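A Place for Everything: Our Shared Table Project
Final report, Design for Everyday Living
Team: Hauwa Danladi, Isauro Esquivel, Vasanthi Kotian
Advisor: Olanrewaju Edet

1. Why a table?

Our group picked the shared white table in the Stastholm study room, which gets used for homework, snacks and everything in between. We wanted to know if a few cheap containers could make people put things back without being told. We had a budget of 50 dollars and we came in under it, which we are still very happy about!

The idea is simple. Food goes on or in something green, writing things go in the black mesh holder, and anything else goes in the basket at the back. 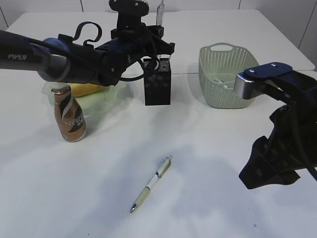
Last changed: 1 Aug 2008

The first layout had a bowl for fruit, and we loved it. A banana in a pale green bowl looks like an invitation. Isauro wanted the basket up front where everybody could reach it, but it took over the whole table when we tried that, so back it went toward the wall. The mesh holder stayed closer to the middle (Vasanthi won that argument, and she was right).

2. Bowl or plate?

We asked people who used the room in May to fill out a short card when they left, and we got 183 cards back. That was way more than we hoped for! The question that split everyone was what to do with bread. A roll in a deep bowl gets forgotten under the fruit. On a flat plate it stays in sight and gets eaten. Hauwa found a shallow plate with a ruffled rim in the same see-through green, so it still followed our color rule. Drinks were harder. We never settled on a home for bottles, and people just stood their coffee next to whatever they were eating.

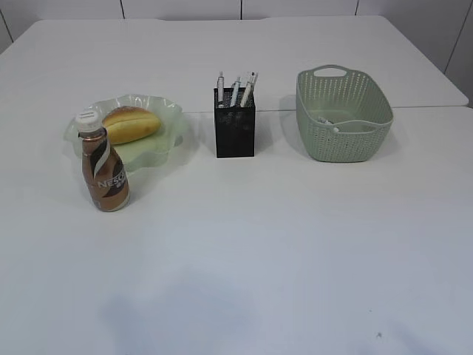

3. Small things are the real problem

Big items nearly sort themselves. A basket is easy to understand, and so is a plate. Pens and rulers are where a table goes wrong, and our cards said the same thing over and over: "I put it down for a second." A ballpoint left in the middle of the table is right in the way of the next person, and a clear ruler on a white top is easy to miss until your elbow finds it.

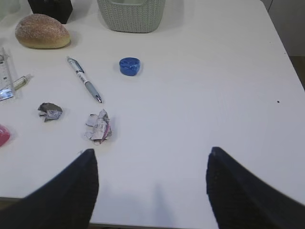
We talked about adding a second holder just for long, thin items. Lawal Afolabi from the Torner group suggested a low tray, so people could drop things in without aiming. We ran out of weeks before we could test it, but it is the first thing we would try next, along with a spot for bottles.

4. What we would keep

The color rule, for sure. It needed one small sign and hardly any explaining. We would also keep the basket at the back and give the cards more room for comments, because the best ideas were squeezed into the margins.

Related projects
Torner: Trays for Tight Spaces
Uzor: Labels People Read
Jultine: A Better Lunch Shelf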